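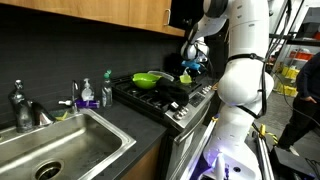
Suvmont Equipment Planning
Posted by Sveva Rizzi - 18 November 2018

1/ Suvmont has opened planning for its next purchase of mobile robots for kitchen work. This thread sets out the main budget lines for partner sites.

2/ The request covers 2 units, each with one arm, a gripper and a wheeled base. Quotes have been received from Rarkley and Eynon. Both remain valid for 111 days.

3/ Sites should budget for the room as well as the robot. A unit working at a stove needs clear floor in front of the oven door, and the counter run should be measured before a base size is chosen.

4/ Small items matter to the gripper choice. Bowls, cups, lidded food containers and cloths are all found on an ordinary stovetop, and one set of fingers may not suit them all. Spare fingers are a separate line - please do not fold them into repairs.

5/ Cables and floor covers are to be charged to site costs. The limit is $400 per site.

6/ Staff time must be included. The Flerkari kitchen plan submitted in September allowed 47 hours for setup and training, and left out the hours of the person standing by during runs. A revised plan has been requested.

7/ Service contracts will be reviewed apart from the purchase price. Sites that prefer to lease should state this on the first page of their request.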